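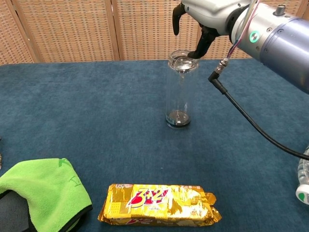

Section 2: Planning and budgeting for your Dalness arm

Welcome to the fun part! An hour with a pencil now will make your first month with the arm a lot smoother, so go through these steps before you send in an order.

1. Write down everything you want the arm to pick up. Be specific – bottles, foil packages and folded towels each ask something different of a two-finger gripper.

2. Measure your table and mark where the base will go. Leave 18 inches clear on the cable side.

3. Price the arm and gripper together. The Mirimel bundle is $3503. If you already own a base and controller, the arm-only kit is $1553.

4. Add the extras: table covering, cable clips, spare fingertips. They're cheap, and they're what people forget!

Note: A soft table covering is well worth having. Bernadette Tillman in our set-up team loves a dark, plain cloth, and so do we.

CAUTION: Keep hanging cable out of the arm's reach. Allow slack at the wrist and check it through the full range of motion with the power off.

5. Send your list to the planning desk before November for this year's prices.

Floor stands are covered in Section 3.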